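Chisholm Library Book Swap Returns Wednesday

The Chisholm Library is bringing back its much-loved winter book swap on Wednesday, December 6, 2023, and everyone in town is warmly invited to come by with a bag of old favorites and go home with a few new ones.
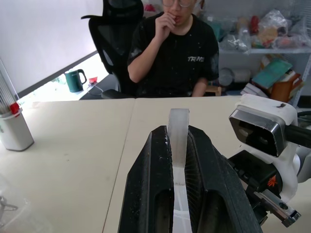
A whitish block between two black fingers, over a cream-colored tabletop.

Doors open at 3 in the afternoon and close at 7, which leaves plenty of time for families coming straight from school and for folks getting off work. Last winter 1,305 books found new homes, and organizer Natanael Falcão would dearly love to beat that (he has been saving mysteries since January!).

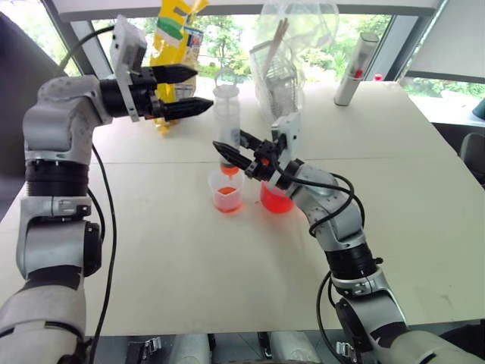 Two arms with black grippers at the table.

Paperbacks, hardcovers, cookbooks and picture books are all welcome, as long as the pages are still holding together. There is free cocoa for the children, and parking is behind the Iranis Bakery. Leftover books go to the Plastmont reading room.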